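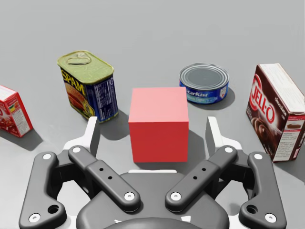

The Vavus Grakis two-finger gripper is subject to a service notice covering loss of grip force during long pick cycles. The fault affects units with controller firmware released before August and can cause a held item to slip without raising an alarm. It was first reported by the Dendbridge test site, where grippers are exercised on plain blocks and on ordinary grocery packages. The fault does not depend on the shape of the item. A solid cube placed squarely between the fingertips, like the red one in the test layout, is as likely to be dropped as a round tuna can or a Spam can.

## Cause

The controller estimates grip force from motor current. In affected units the estimate drifts upward as the motor warms, and the fingers stop closing too early. In a run of 689 picks at Dendbridge, 34 ended in a dropped item. The status light stayed green throughout, and the event log recorded each pick as complete.

## Affected equipment

- Grakis grippers supplied with the Vik controller, firmware version 1
- Replacement Vik controllers supplied as spare parts with the same firmware

Units running Vik firmware version 2 are not affected. The version is shown on the controller start page.

## Required action

1. Stop automatic operation and support any item held by the gripper before removing power.
2. Install Vik firmware version 2.
3. Run the force check from the service menu with the 20 mm test block supplied with the gripper.
4. Inspect the caps at the link joints. A loose cap must be replaced before the unit returns to service.

Operators who cannot install the update at once should limit continuous operation to 20 minutes and allow the motor to cool fully before restarting. This is a temporary measure - it does not correct the fault.

## Safety

Affected units must not carry glass, open containers or heavy items above a work area where people are present. Hands must be kept clear of the side links whenever power is on. The fingers may close further without warning when the controller corrects its force estimate.

## Parts and support

The firmware is supplied at no charge to all registered owners. Grippers that fail the force check after the update should be returned to Vavus with the Vik controller attached and the event log saved. Clearing the log before return will delay the repair.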